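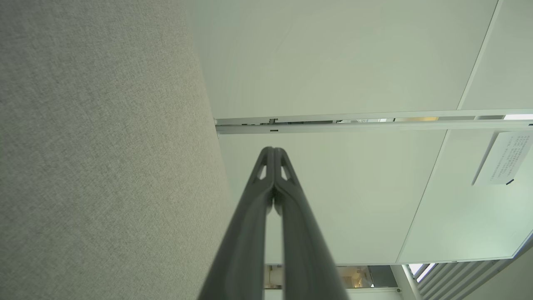
Is the Clarine reissue worth buying if you already have the original 12"?
Mostly for the B-side. The A-side is the same master with the level pushed up, and I'd keep the old copy for that one.

Nov 2, 2022

Longer version for the list, because the press sheet has been pasted in here twice now and I think people are taking it at its word. Quoting the earlier post so I can go through it:

> Mavano have finally put the Clarine EP back in print. Four tracks,
> remastered from the original tapes, with the Khoo remix that was
> only ever on the promo. Limited to 2,109 copies, which the label
> says is the exact number of the first pressing. I played it all
> weekend and it sounds incredible, so much more low end. "Lotus"
> in particular is like hearing a different record. Get it before
> the resellers do.

"Remastered from the original tapes." Which tapes? The sleeve notes on my first pressing say the EP was sequenced and mixed straight to DAT in one night. You can remaster from a DAT and there's nothing wrong with that, but it isn't what most people picture when they read "original tapes," and I suspect whoever wrote the sheet knows it. I emailed Mavano in June to ask and got a link to the preorder page.

"So much more low end." I lined up both versions of "Lotus" at the same volume, first by ear and then with a meter, and I can't find this low end. What I find is a louder record. The kick at the start has lost its click, the hats are brighter, and the long pad in the breakdown pumps every time the bass comes in, where on the old one it just sits there. If you play the new one without touching the volume knob then sure, it sounds bigger. Try it with the knob turned down to match and tell me what you hear.

The Khoo remix is another matter. It's great, I'd never heard it clean, and my only copy until now was a rip off a radio show with somebody talking over the intro. It runs at 114 where the original is a good deal faster, and he throws out everything except the vocal stab and one chord. Seven minutes of almost nothing happening, very patiently. I've played it out once, too early in the night, to a room that was still finding its drinks, and it held up fine -- I'd pay single price for it alone.

The price is where I get stuck. $70 shipped for 2 pieces of vinyl, when all four tracks would fit on one. The sheet says this is "for maximum fidelity," and then they've mastered it so hot that the extra groove space can't be doing much. My second disc is also pressed off center. The chord in the remix wobbles if you listen for it, and now I always do.

As for the limited number, I'm not calling it false, but I'd like to know where it came from. The first pressing was handled by a distributor that went under, and I've never seen a figure for it anywhere, including on this list, where people have argued about it more than once. It's a very exact number to surface along with a preorder.

So if you don't own it and you can stand the price, fine, it's a good EP and it was a good EP before. If you own it, wait for the remix to turn up as a download. The label page lists a digital version with no date.

Has anyone else got an off-center disc two? I'd like to know if it's my copy or the whole run before I write to the shop. Matrix on mine ends in -D RE1, scratched in very faintly, so you'll need to tilt it under a lamp.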